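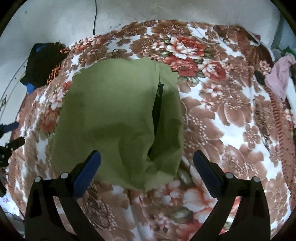
Unit 6: Keeping a Handheld Gripper Happy

Last time we got through calibration, and a few of you asked why your numbers came out different the next morning when you hadn't touched a thing. Well, somebody touched something! The handheld grippers get picked up, put down, dropped into backpacks and loaned to a roommate, and every bit of that shows up in the fingers sooner or later. So we're spending this unit on care and setup, and then we'll fold some clothes.

I'm assuming you have the two-finger unit from the Trịnh cabinet and not the older Zornport one. If you have the Zornport, the pads come off differently, so come and see me before you pull on anything.

Before you pick it up

Wipe the pads first. They're the blue parts at the ends of the fingers, and they do all the real work. Use a damp cloth and plain water, then let them air dry. Please don't use the orange cleaner under the sink. It leaves a film, and a pad with a film on it will slide right off a zipper tape while you wonder what's wrong with your hands.

Look along the face of each pad while it's drying. You want it flat. If there's a shiny stripe down one side, that finger is meeting its partner at an angle, and swapping the pad won't fix it for long. Put the shiny one in the tray marked TWIST so I can look at it.

Open the fingers all the way and close them, slowly, a few times. They should arrive together. If the left one gets there first, don't force the right one to catch up – go to the bolts.

The bolts

Each finger has silver-headed bolts where the black plates join. These are pivots, so they're supposed to let the plates move, and the most common mistake I see (I made it all through my first year, with great confidence) is cranking them down until they feel "secure." Then the finger drags and the trigger feels like squeezing a rock.

My way of doing it:

Hold the plates still with your free hand.
Turn the bolt in until you feel it start to bind.
Back it off an eighth of a turn.
Wiggle the fingertip side to side. A tiny bit of play is fine. A click is too much.
Do the matching bolt on the other finger before you go on to the next joint.

That last one matters more than it sounds. If you finish one whole finger and then start on the other, you'll end up comparing the stiff one to the loose one and chasing it back and forth until dinner.

Write the date on the tape on the handle when you're done. We redo the bolts every 700 grasps, which the Vodateck logger counts for you, or any time the thing has hit the floor. Yes, carpet counts as floor.

Warm-up on cloth

Once the fingers close evenly, try the gripper on something soft before you record anything. A jacket is my favorite. It has thick bits and thin bits, a zipper that likes to hide in the folds, and it never lands the same way twice. Start with it bunched up. Come in low with the jaws wide open, and stop when there's cloth between the pads but before you squeeze. Have a good look at which layer you're about to get. With a folded garment you'll often take two layers when you wanted one, and a badly set finger makes that much worse.

Then open it out flat and work on the front panels.
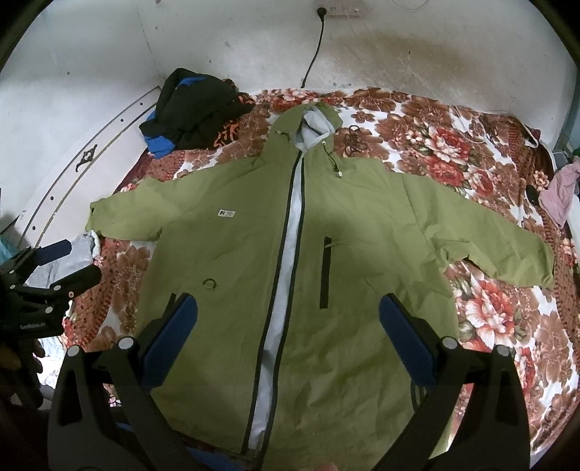 Kiều Trương
Lab Instructor, Handheld Manipulation

Flat cloth is harder than a heap, in my opinion. A heap gives you something to grab! When the jacket is spread out face up like this, with the hood toward the wall, the pads have to come down on the fabric and gather it, and you find out very quickly whether both fingers reach the same height. Set the pads over the lower front, one on each side of the opening, and close until a small fold comes up between them. If it rises on one side only, the other pad is sitting high. Go back to the bolts.

Watch the zippers as well. A metal pull can nick a pad, so for the warm-up keep the pads on plain cloth and leave the pocket zippers for later. Drawcords are a nuisance too. They get into the linkage, and then you'll be picking thread out of a joint with tweezers, which I've done more often than I'd like to say.

Choose a busy background if you can. A flowered sheet is great practice for your eyes and for the model later on. Gemma Bramwell likes a plain gray mat and we've agreed to disagree.

Swapping a pad

Change a pad when it's nicked through, when a corner lifts, or when it's done 60 sessions, whichever comes first. Slide the old one off toward the tip. If it won't budge, warm it in your palm for a minute and try again – no pliers. Push the new one on until it seats, then change the other finger too, even if that pad looks fine. A fresh pad against a tired one pulls to one side.

Spares are in drawer 19. Masanobu Murakami keeps the list, so initial it when you take a pair.

For next time

Bring your own jacket or hoodie, ideally one you don't love. Do the full bolt routine on your unit at home and write down which joint needed the most turning. We'll load everyone's clips into Stevoveo and look at the first second of each grasp, where a dragging finger is easiest to spot. Jamie Penrose has the office hour this week, 4 p.m., same room, and can lend you a driver if yours has wandered off.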